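Gridholm Adura Tabletop Handling Kit
Set-Up Guide

Section 4. First Pick-and-Place Task

4.1 Purpose of this section

This section explains how to prepare and run the first handling task after the arm, the gripper and the control box have been installed in accordance with Section 3. In the task, the arm picks up a single light item from the table and sets it on a plate. The same task is used by Gridholm support staff when a kit is checked by telephone, and the operator is therefore asked to complete it before any other program is loaded.

The task must be run by a person who has read Section 2, Safety. A second person is not required, but the emergency stop must remain within reach of the operator at all times.

4.2 Before you begin

Confirm the following:

The mounting bolts have been tightened and the base does not move when pushed by hand.
The gripper cable is connected and has enough slack for the wrist to turn in both directions.
The Segura control software is open and reports no faults.
The speed limit is set to 16 percent.
The table has been wiped down and is dry.

CAUTION: Do not place hands, tools or loose clothing inside the reach of the arm while the status display reads READY or RUNNING. Press PAUSE before touching anything on the table.

4.3 Placing the item and the plate

1. Press PAUSE and wait until the status display reads HELD.

2. Set a shallow plate flat on the table. A plain color that stands out from the table surface gives the best results.

3. Set the item on the table, well clear of the plate. The gap must be wide enough for the open gripper to come down over the item without touching the rim.

4. Step back from the table and press RESUME.

5. From the Tasks menu, choose First Task, then Move to View. The arm moves above the table with its gripper open and holds its position.

6. Check the view on the control screen. Both the plate and the item must be visible in full. If either is hidden, press PAUSE, move it toward the middle of the table, and repeat step 5.

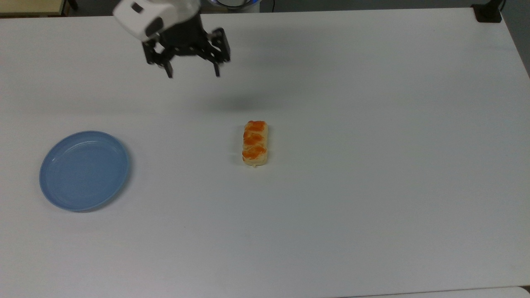
Figure 4-1. Gripper open above the table, with the plate and the item set apart.

NOTE: Shadows from the gripper are normal and do not need to be removed. Strong sunlight falling directly on the table may affect detection. Close blinds where possible.

4.4 Selecting the item

1. On the control screen, touch the item once. A green outline is drawn around it.

2. Touch the plate once. A blue outline is drawn around it.

3. If an outline includes part of the table, touch Clear and select again. Do not proceed with a poor outline, as the grip point is worked out from it.

4. Under Grip Force, choose Light. The Medium and Firm settings are intended for rigid parts and may crush or mark a soft item.

5. Touch Confirm. The software saves the selection under the name Grillico-1. The name may be changed later under Settings, Saved Tasks.

4.5 Running the task in single steps

The first run must be carried out in Single Step mode. In this mode the arm stops after each movement and waits for the operator.

1. Choose Single Step, then Start.

2. Touch Next. The gripper moves to a point above the item and stops.

3. Touch Next again. The gripper is lowered toward the item and stops before closing.

4. Look at the gripper from the side of the table. The fingers should be spread over the item, and neither fingertip should be pressing against the table.

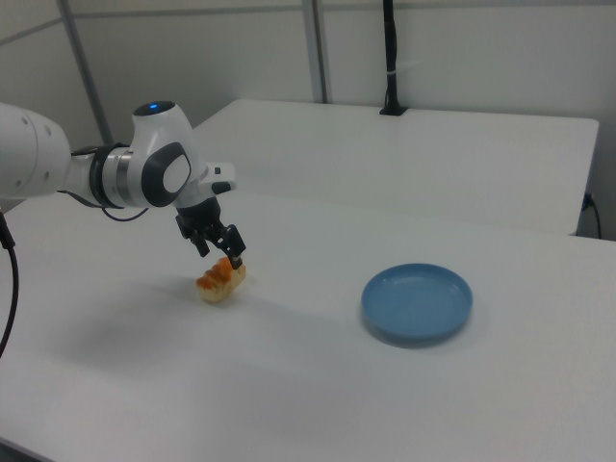

Figure 4-2. Gripper lowered to the item, seen from the side. The plate is empty at this stage.

5. If the height is correct, touch Next to close the fingers. If the gripper is too low or too high, touch Back and adjust Approach Height by one step before trying again.

6. Touch Next to lift the item, and once more to carry it to the plate.

7. Touch Next to lower and release the item. The arm returns to its view position.

CAUTION: If the item slips during the lift, do not reach in to catch it. Press PAUSE, wait for HELD, and return the item to the table by hand.

4.6 Running the task without stops

When the task has been completed in Single Step mode without adjustment, select Continuous and run it again at the same speed limit. The limit may then be raised in accordance with Section 6. Stop the task at once if the arm shakes, makes an unusual noise or strays from its earlier path.

4.7 Recording the result

Enter the result on the acceptance sheet supplied with the kit, together with the Approach Height and Grip Force used. Keep the sheet with the warranty papers.

Section prepared by Soledad Bermúdez. Technical review by Telmo Cabello.
Issued Dec 24, 2018.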